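Spent the afternoon at the Lernano open day. Notes follow, mostly on the cloth handling cell. The rest of the hall was palletizing, and I have seen palletizing.

Format: four stations, a short talk at each, then you could stand at the rail as long as you liked. Registration was capped at 400. It felt like fewer by three o'clock.

Station 1 was Panov showing a conveyor tracker. Solid work, nothing new since October. They quoted 1000 picks an hour on rigid cartons. No figure for bags - I asked twice.

Station 2, Negi, was a calibration routine for wrist cameras. The operator moves the arm through a set of poses, the software solves for the offset, done. They sell it per arm, 2399 list. The talk spent too long on the license and not long enough on drift.

Station 3 was the one I came for. Wudeo, garments from a heap. One arm, parallel jaws, a camera at the wrist, plain white work surface.

The problem for anyone outside the field: a shirt in a pile has no fixed shape, so there is no model to match. The planner looks for a ridge it can pinch and ignores the question of which part of the garment it is until later.

Their grasp planner scores ridges by height and by how much free space the pads have on each side. Hems get a bonus. Deep creases are penalized - too easy to pick up two layers.

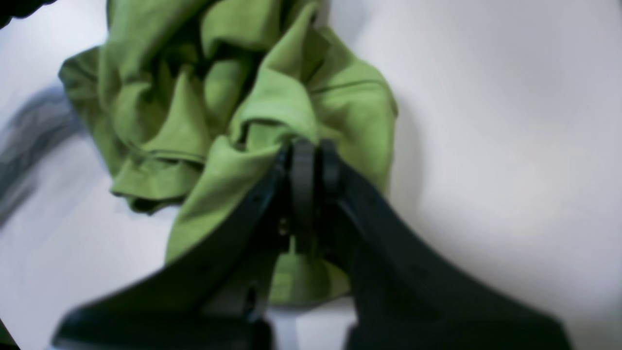 Posted from the Lernano open day
Tuesday, June 30, 2026

Wrist view, pads closed on a fold of the green cloth. Note the creases running in toward the pinch point, and the stitched hem at lower left that it did not go for. I would have expected the bonus to win there.

Asked about training data. Answer: 800 grasps on cotton, far fewer on knits, none on anything slippery. At least they said so.

Also asked about force control at the pads. Position only for now, with a current limit. Fine for T-shirts - I would not hand it a silk blouse.

Station 4 was a packaging line with the guards up and the power off. Skipped it.

Slides are supposed to go up on the Lernano site next week. Will add the link to this thread when they do.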